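# Chapter 3: Lifting the Lid

Ask a room of new students what a robot arm should learn first and most will say "pick up a block." That's a fine start, and you did it in Chapter 2. Now we get to something I think is much more fun – taking the lid off a pot!

You've lifted pot lids your whole life, so it's easy to miss how much goes into it. Your eyes find the handle. Your hand turns to line up with it before you touch anything. Your fingers close just enough, you pull straight up, and if the lid sticks or tips you fix it without a thought. In this chapter you'll build each of those pieces for the arm, and by the end you'll have a team entry ready for the Holtari Kitchen Challenge, our class contest in June.

## What you will learn

- How to choose a grasp point on a curved handle
- How to use a wrist view and a table view together
- How to plan an approach that keeps the fingers clear of the lid
- How to score a run fairly, including the bad ones

## Two views of one job

Pranab Paul's team, Clira, spent most of last year's contest arguing over where to put their one camera. A camera on the wrist gets wonderfully close to the work, but it sees very little of the table. A camera beside the table takes in the arm, the pot and everything around them, but it has a hard time telling you how far the fingers are from the lid. Clira ended up with both, and so will you.

As you study the two views, look for the handle on the lid and the gripper fingers. Which view would you trust to line them up? Which would you trust to keep the arm from bumping the other objects?

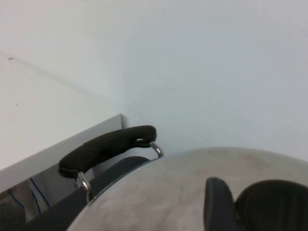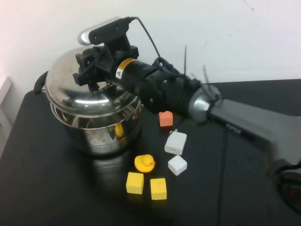 ## Why shiny things are hard

Steel is a wonderful troublemaker. A polished pot shows your program pieces of the room, so a simple color search for "yellow" may find a rubber duck twice – once on the table and once on the side of the pot. Rizwan Pathirana's team, Pistent, lost a whole practice session to that mistake and then wrote the best lab report in the class about it.

The black handle is a friend here. Against a silver lid it gives a strong edge, and strong edges are what your detector from Chapter 2 likes best. Watch out for other dark things close by, though. Gripper fingers can be black too, and your program must know which dark shape belongs to the arm.

## Before you start

Each team gets 100 practice runs and 2 scored runs. Keep a log from the very first one. Write down the start pose, the grasp point you picked, and what happened, even if what happened was a loud clang.

Set the arm to slow mode for all of Section 3.1. Clear hands, sleeves and loose cables from its path, and keep one teammate at the stop button whenever the motors are on.

## 3.1 Finding the handle

Open the Gamage workbook to the page marked "Arcs and Edges." We'll begin with a still picture and a pencil, before any code. Trace the handle from one bracket to the other, then mark the spot where you would put your own finger and thumb. Compare your mark with your partner's and talk over any difference. Save both marks, as you'll test them on the arm in Section 3.2.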